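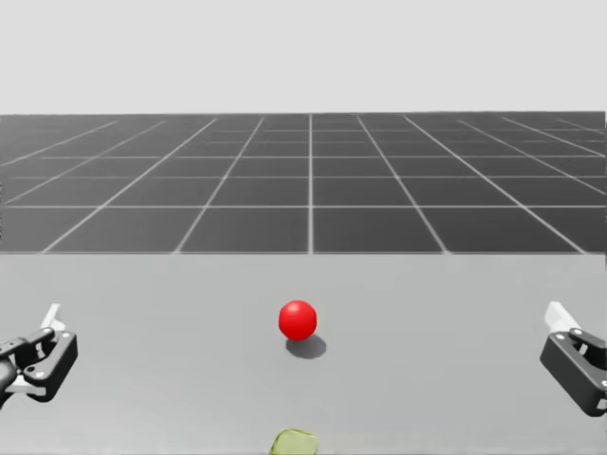
# Commande bimanuelle : Prulteck suspend le transfert de ses programmes de saisie vers les cellules réelles

**Le 22 avril 2020** – Prulteck annonce la suspension, avec effet immédiat, du transfert vers ses cellules physiques des programmes de saisie mis au point en simulation pour ses postes à deux bras. Cette décision fait suite à la découverte d'un défaut dans le module de surveillance des distances entre pinces, développé par l'équipe Ruvalen. Aucune personne n'a été blessée et aucun matériel n'a été endommagé, le défaut étant apparu exclusivement dans l'environnement simulé.

## Nature du défaut

Le module Ruvalen a pour fonction d'arrêter les deux bras lorsque leurs pinces s'approchent à moins de 70 millimètres l'une de l'autre. Au cours d'une campagne de 3 443 essais virtuels de saisie sur table, l'arrêt n'a pas été déclenché dans 88 cas. Dans ces essais, la consigne d'arrêt était bien calculée, mais elle parvenait au second bras avec un retard pouvant aller jusqu'à 2 secondes.

L'analyse préliminaire met en cause la synchronisation des horloges entre les deux contrôleurs. Le phénomène se manifeste principalement lorsque les bras, placés de part et d'autre de la table, reçoivent simultanément l'ordre de rejoindre un objet situé entre eux. La forme de l'objet, qu'il s'agisse d'une balle ou d'une boîte de conserve métallique, ne semble pas avoir d'incidence.
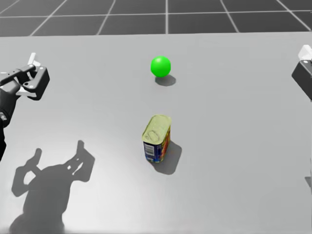

Selon Carola Bauerfeind, un arrêt qui intervient trop tard doit être traité comme une absence d'arrêt, et les 88 cas relevés suffisent à justifier la suspension. « Nous ne reprendrons pas les transferts sur la base d'une simple correction logicielle – il nous faut une nouvelle campagne complète », a-t-elle précisé.

## Mesures prises

Les exploitants ayant reçu une version du module postérieure au mois d'octobre ont été avertis par courrier individuel. Il leur est demandé de revenir à la version antérieure et de limiter le fonctionnement à un seul bras à la fois. Les postes à bras unique ne sont pas concernés.

Une revue indépendante du code a par ailleurs été confiée au cabinet Imhof. Elle portera sur la synchronisation des contrôleurs, la journalisation des arrêts et le comportement des pinces en position ouverte, phase durant laquelle leur encombrement est le plus important.

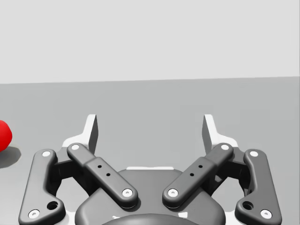 Cette revue examinera également la manière dont le module estime l'écartement des doigts, valeur utilisée pour le calcul de la distance de sécurité. Les journaux de l'ensemble de la campagne ont été conservés et remis aux réviseurs – y compris ceux des essais sans anomalie.

Les conclusions seront communiquées aux exploitants avant toute reprise des transferts. Prulteck ne fixe pas de calendrier à ce stade.

**Contact presse :** Annunziata Carbone, service de la communication, Prulteck
**Contact technique :** Yuzhen Du, équipe Ruvalen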